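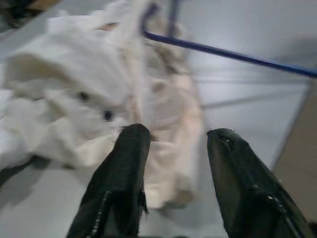
On May 20, 2026, a list member wrote:
> Does anyone fold the thin white cloths before they go in the Vivau bin, or just heap them? Mine come out a mess either way. Also two of them have little dark marks now and I can't tell if it's holes or dirt.

Heap them, life is short. I used to fold in 3 and gave up, thin stuff slides open again by the time you get teh lid on.

On the marks — hold the cloth up to a window. Light comes through, it's a hole, goes in the rag bag. No light, try plain soap and 30 minutes in the sink before you reach for anything stronger. Cream ones I'd keep seperate from white, same reason as ever.

Still have 2 spare Fiore bins if anybody wants them, no lids. Write me off list. Gotta run, more on the linen shelf tonight.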